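## Buns sticking to the basket of an electric steamer

Posted 23 February 2019

I have an electric steamer pot with a stainless steel basket, the kind with small round holes in the floor. Frozen buns come out fine on top, but the bottoms stick and tear when I lift them. I've tried oiling the basket and it only helps a little. Is paper the way to go, or am I steaming them too long?

**Answer 1**

Paper. Cut squares a bit bigger than the bun, one under each. Leave some holes open between them so the steam gets through. I get a pack at the Conberg store in Olalville – any parchment works.

Also let them sit two minutes with the power off before you open it. Then take them out one at a time onto a big plate, not stacked.

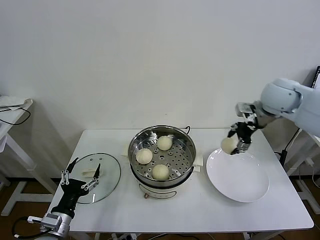 **Where should the lid go while the buns are coming out?**

Set it on the table next to the pot, well away from the plate. Tilt it over the pot first so the water runs back in. If it drips on the buns they get wet spots and the skin goes wrinkly.

**Answer 2**

cabbage leaves. my aunt never used paper

**Answer 3**

Agree with the paper. Oil does work if you brush it on the bun bottoms as well as the basket, but the steel needs a real scrub afterward. For frozen ones I do 14 minutes from when the water boils. Small ones need less.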